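Small things on a white table

I keep meaning to put more pictures on this page and then it gets to April and I've added none, so this is me catching up. It's a short gallery, only 2 pictures this time, with a good deal of chatter in front of them (sorry, Graziella, I know you scroll straight past).

The subject is desk bits. Pens, rulers, pots to put the pens in, bowls that were bought for one thing and end up holding another. I've been obsessed with them ever since I cleared out the long drawer at the Azevedo flat and found 145 pens in it. I know it was 145 because Tiago Louro made a bet with me and then sat on the floor and counted every last one. Hardly any of them wrote. I've still got far too many, but they live in pots now and I can find one when the phone goes.

What I've learned from all that is mostly about where things stand. A pen pot wants to be somewhere you can reach without getting up, and a ruler wants to be anywhere except inside the pen pot, where it tips the whole lot over the moment you brush past. Mine lies flat at the front of the desk. Natália hangs hers on a nail, which looks very smart, but I'd never put it back.

Then there are bins. I've gone off lids completely! A box with a lid becomes a shelf within a day – you put a book on it, then a mug on the book, and that's the last you see of whatever was inside. Open tops all the way for me, and a loud colour if you can bear it, so that you spot it from the door. Celeste Carrilho thinks this is dreadful advice and has everything she owns in matching grey boxes from Trurkby, labelled on two sides. We've agreed not to discuss it at dinner.

Bowls are my weak spot. I can't leave a wavy edge alone in a shop, and anything you can half see through is coming home with me whether there's room or not. They're useless for pens, of course, but very good for all the odd round things that roll off a table – rubber bands, tape, foam rings, the cap of something. Wide and shallow is best, as you can see what you've got without tipping it out.

White tables divide people as well. Salvador Ramalho says they show every mark, and he's right, they do, but they also show you the clear ruler you've been hunting for all morning. On my old dark desk I lost the same one so often that I bought a second, and then a third. (All three are now on the white table. Naturally.)

And walls! I've got fussy about what goes behind a table. Give me something plain and pale and the colours in front of it can shout as much as they like.

Right, pictures.
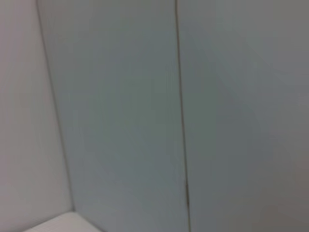
Just the walls, close to. Off-white on the left, then a cooler grey-blue once you're round the corner.
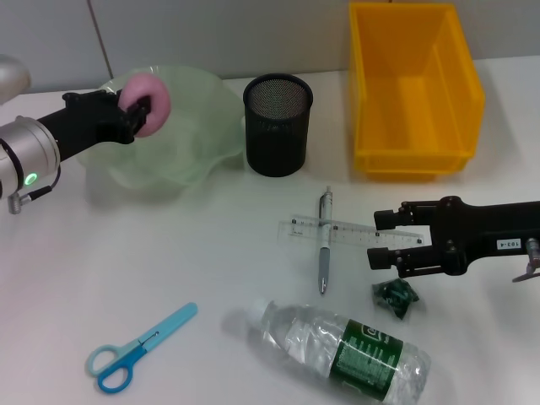

On the table, the pink foam ring over the pale green bowl with the ruffled rim. My favourite is the yellow bin at the back, though the black mesh pen holder runs it close. Ruler and pen crossed at the front.

Things people have asked

Does mesh gather dust? Yes, loads, mostly round the bottom. I take mine outside and knock it against the step, then give it a go with an old toothbrush.

How do I get biro off a white table? A damp cloth straight away usually does it. If it's been there a week I use a dab of toothpaste, but do try a hidden bit first.

Can I send you my spare pens? Please don't. Try the school at Cetgate, they were asking for some before the holidays and may still want them.

Recent galleries
Celeste's grey boxes (with her permission)
The long drawer, before and after
Teapots at Trurkby market
Natália's hooks, nails and pegs
Blue things on a windowsill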